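Workshop hours change for the summer

The Talo Street workshop moves to its summer schedule on June 3, 2024. Doors will open at 7 in the morning and close at 5, so members who come after work should plan to use the late session, which stays on Thursdays only.

Bench fees are unchanged. The day rate still covers use of the hand tools, the drill press and one storage bin. Long-term bins must be renewed at the front desk by the end of the month. Any bin left unclaimed for 30 days will be emptied and its contents moved to the shelf by the back stairs.

The May tool drive brought in $1,984. Part of the money has paid for a new Reltar dust collector in the wood room, and the rest will go toward rewiring the north wall. The wood room will be closed for two days while that work is done. Dates will be posted on the door.

The beginner sewing class has 17 places and is nearly full. Sign up at the desk or by phone. Bring your own fabric and thread. 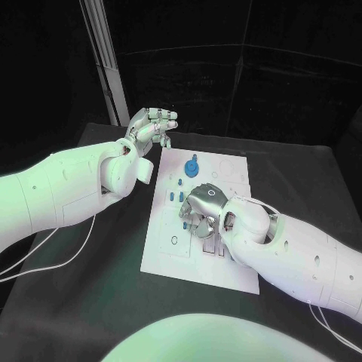 The white board on the gray-covered table.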